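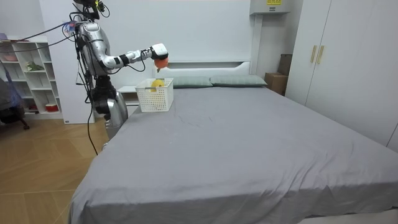 Tópico: Lençol de baixo que não fica esticado nos cantos

yian_yoon
Membro
Tenho um problema recorrente com lençóis de elástico em colchão alto e queria opiniões de quem já mediu isto a sério. O colchão tem 200 cm de comprimento e, com o sobrecolchão, ganhou altura. O lençol cinzento liso da fotografia cobre o canto e a lateral, mas ficam vincos leves espalhados pela superfície e umas dobras ao longo da borda da frente. A cabeceira é baixa, branca, com painel rebaixado, e as duas almofadas verde-acinzentadas encostam diretamente nela. O cesto branco perfurado costuma ficar pousado na cama, do lado da cabeceira, enquanto arrumo o resto do quarto.
Perguntas concretas:
Qual a folga de tecido recomendada por baixo do colchão?
O elástico a toda a volta compensa em relação ao elástico só nos cantos?
Faz sentido passar a ferro um lençol de baixo?

hinrichs_j
Membro
Primeira coisa: altura total, colchão mais sobrecolchão, medida com fita e sem carregar na espuma. A altura impressa na embalagem do lençol costuma ser a máxima admissível, com o elástico já no limite. Se a tua altura coincide com a da embalagem, o lençol está curto.
Segunda coisa: medir o lençol depois de lavado. O algodão encolhe mais no sentido da teia. Um lençol vendido para 200 cm pode ter 2 cm a menos ao fim de poucas lavagens, e isso vai buscar-se à aba inferior.

rosemarie.h
Membro
Discordo do diagnóstico. Um lençol curto fica tenso no meio e levanta nos cantos. Vincos leves na superfície com o canto coberto indicam o contrário: tecido a mais ou elástico cansado. Trocar por um maior vai piorar.
Teste simples: puxar a aba para baixo no meio da lateral comprida. Se os vincos desaparecem e voltam quando se larga, é elástico.

hinrichs_j
Membro
Isso vale para percal. Em malha jersey o comportamento é outro, porque o tecido cede antes de o elástico trabalhar. O autor não disse qual é o tecido. Sem essa informação estamos os dois a adivinhar.

yian_yoon
Membro
Tens razão, faltou. É algodão em ponto de cetim, marca Tudent, comprado há dois anos. Elástico a toda a volta, segundo a etiqueta. Fiz o teste da Rosemarie na lateral direita: os vincos desaparecem e voltam.

rosemarie.h
Membro
Então é elástico. Dois anos com secador a quente chegam para isso. Usas secador?

yian_yoon
Membro
Uso. Programa de algodão, temperatura alta.

ute_voss
Moderador
Nota de moderação: movi o tópico de "Colchões" para "Roupa de cama". Agradeço que se mantenha o assunto nos lençóis.
Quanto à pergunta em si, trabalhei em lavandaria hoteleira em Steinbach e lá o elástico era tratado como consumível. Descosia-se a bainha num único ponto, prendia-se o elástico novo à ponta do velho e puxava-se até dar a volta. Dá menos trabalho do que parece, desde que a bainha seja um túnel e o elástico corra solto. Se estiver cosido diretamente à orla, com zigue-zague, esqueçam este método.
Sobre passar a ferro: na lavandaria, os de elástico saíam do secador ligeiramente húmidos, eram postos na cama e o peso do próprio tecido fazia o resto. Em cetim resulta bem. Em casa nunca passei nenhum.

rbandara
Membro
Quatro presilhas cruzadas por baixo do colchão resolvem sem coser nada. Uso as da Trusov, com mola de metal. Estão montadas desde setembro e não soltaram.

hinrichs_j
Membro
As presilhas concentram a tensão em quatro pontos e, em cetim, marcam o tecido junto à mola. Tive um lençol que rasgou exatamente aí. Além disso, levantar o colchão para as montar sempre que se muda a cama é um incómodo que não compensa.

rbandara
Membro
Não se levanta o colchão todo, levanta-se um canto de cada vez. E o rasgão depende da mola. As de plástico dentado rasgam, as de pressão lisa não.

hinrichs_j
Membro
A minha era lisa.

yian_yoon
Membro
Verifiquei a bainha: é túnel, elástico solto. Vou tentar o método da Ute. Que largura de elástico?

ute_voss
Moderador
A mesma do que lá está. Mais largo enrola dentro do túnel, mais estreito roda sobre si próprio. Para o comprimento, mede o velho esticado na cama e não em repouso, depois desconta até sentires tração ao longo da lateral. Não tenho uma percentagem para te dar, varia com o fabricante do elástico. No meu último usei 185 cm de elástico em repouso, mas era para uma cama de solteiro e de um tipo muito forte, não copies.
Prende as duas pontas com alfinete de segurança antes de coser, põe o lençol na cama e confirma. Só depois fechas.

rosemarie.h
Membro
E baixa a temperatura do secador, senão daqui a dois anos estás outra vez aqui.
Outra coisa, já que falaste no cesto: se a base for áspera, convém não a arrastar sobre cetim. O ponto de cetim tem fios flutuantes longos e puxa com facilidade. Levanta e pousa.

rbandara
Membro
Isso é exagero. Plástico moldado tem os cantos arredondados. Arrasto o meu há anos por cima da roupa de cama.

rosemarie.h
Membro
De que tecido é a tua?

rbandara
Membro
Percal.

rosemarie.h
Membro
Pois. Percal aguenta.

yian_yoon
Membro
Passei a mão na base do meu, tem uma rebarba num dos lados. Lixo-a quando tiver a lixa fina à mão. Comprei o elástico hoje na retrosaria Lostville, da mesma largura do antigo. Vinha em rolo, cortam ao metro.

hinrichs_j
Membro
Antes de coser, lava o elástico uma vez sozinho. Alguns encolhem na primeira lavagem e ficas com a medida errada. E continuo a achar que devias medir a altura do conjunto. Se a aba estiver no limite, o elástico novo vai fazê-la subir na mesma.

yian_yoon
Membro
Medi. Sobra aba suficiente por baixo, entra a palma da mão inteira nas quatro laterais. O elástico já está de molho, coso quando secar.

ute_voss
Moderador
Deixo o tópico aberto. Se descoseres perto de um canto, o remate fica mais difícil de fazer direito. Abre a meio da lateral dos pés.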